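I've been using the Kubo prayer journal since July, when my friend Yuzuki Hirano pressed her spare copy on me after our Bible study, and I've now filled enough of it to have opinions. Plenty of opinions!

First, the basics. It's a hardcover with 300 lined pages, a ribbon, and a short reading from the Psalms or the prophets at the top of every left-hand page. You get a whole page for each day if you want it, or you can squeeze two days onto one like I do when life gets busy (school holidays, mostly). The paper is lovely. My good pen doesn't bleed through, and even my daughter's gel pens only ghost a little on the other side.

The readings are where I go back and forth. Whoever chose them has a real heart for the prophets — there's far more Isaiah and Jeremiah than I'm used to in this sort of book — and I loved that. I'd never have spent a week in Zephaniah otherwise. But the verses are short, sometimes just half a sentence, and a few lose their meaning without what comes before. I keep my Bible open beside me now and read the full chapter first, and my mornings have been better for it.

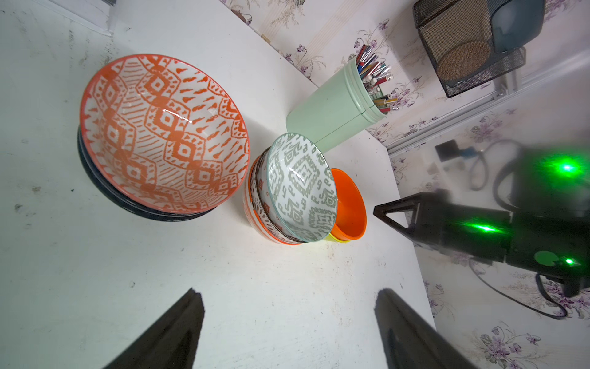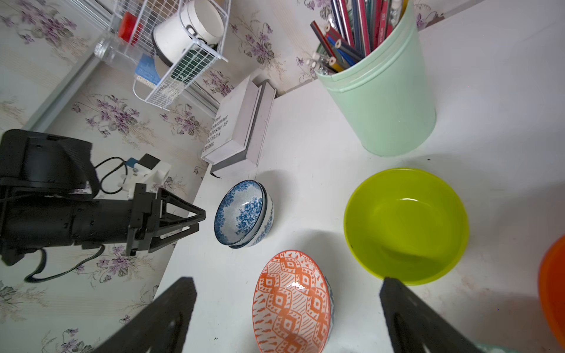 Patterned bowls on the white table.

My other grumble is the intercession section at the back. You're given nine pages for names and requests, ruled into tiny boxes, and I ran out of room before spring. Our church prays for families overseas and for our own leaders in Canberra, and you can't fit much of that into a box the size of a postage stamp. Shalini Mittal from my group glued an envelope inside the back cover and keeps her lists on loose cards, so I've pinched that idea.

I did try the Brirkever one before this, and it was prettier, but every page had a question to answer and I felt like I was doing homework. The Kubo mostly leaves you alone with the Lord and a blank page, and that suits me.

Would I buy it again? Yes, and I've already ordered one for my sister. Four stars from me. If they ever bring out a version with bigger boxes and whole passages at the top, I'll happily make it five. The ribbon frays, by the way, so put a dab of clear nail polish on the end before you start.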